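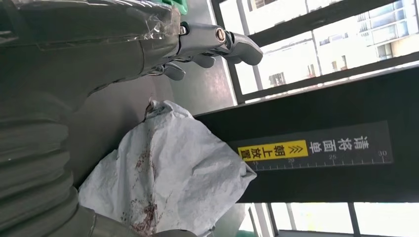

Zilstead workshop fit-out: progress report to the Wavell fund
2024-03-27

Work has gone on steadily since the January report. Of the 1,717 dollars granted, 1,000 is spent, mostly on shelving and lighting. The electrical check is done and two faults were fixed. The Clorow order is late - we now expect it next month.
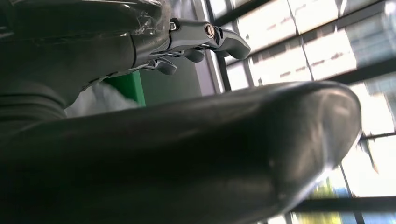 Protecting surfaces is the main job still open. Dust and scratches were the chief complaint last year, and we have set money aside for covers and wrap. Smooth black finishes show every mark, even a small light scuff near a rounded end, so they come first. Clear plastic wrap is the cheapest cover we have priced. Zamfir will quote for the rest.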